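Slide 1 - hi everyone, I'm Hilde Van Leeuwen, and I look after the hand-held grippers at Nalwood. I'm going to talk about bushings and pads for a bit (sorry, that's really my whole job!).

Slide 2 - the joints. We run brass bushings in the arms, and every 300 grips I wiggle each finger by hand before I touch a screwdriver. If there's play at the tip, I go pivot by pivot until I find the loose one. A thin pole or a brush handle shows up slop way faster than a box does.
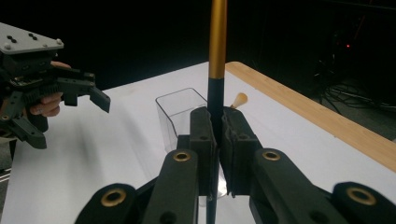 Don't oil them, please. I did that in June and spent an evening picking fluff out of seven joints with a toothpick. Dry wipe, check the screws, done.

Slide 3 - pads. Our Fomberg pads are good for almost 1000 grips, then the face gets fuzzy and thin handles start to roll. I swap both sides together, always.
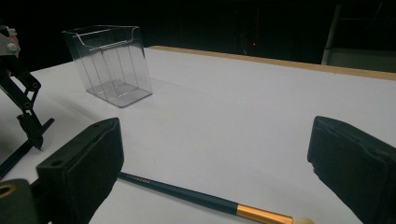

Clean off the old glue before the new pad goes on - all of it - and let it sit overnight. Then close the fingers on a strip of paper and tug. If it slides, start over.

Pause for questions, then over to the Fillunham folks for calibration.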